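Sorting the kitchen, part 4

Mon 11 November

The Nonora box has been by the back door since March, and at the weekend I finally tipped it out. I had expected treasure. I got plastic fruit, most of it from the Mander toy sale, where everything was 50p and I lost my head.

The rule was simple enough: real things to one side, pretend things to the other. It lasted until I needed somewhere to put the ketchup, and the green colander was nearest. The orange (or peach) got a bowl to itself, blue, rather grand. The strawberries refused to stay together. By teatime I had a white table full of stuff and a strong wish for toast — the little steel toaster oven is staying, whatever else goes.
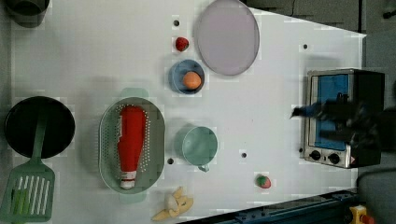 What goes, what stays

The frying pan stays. The lavender plate stays too, as I like it. The banana is under review.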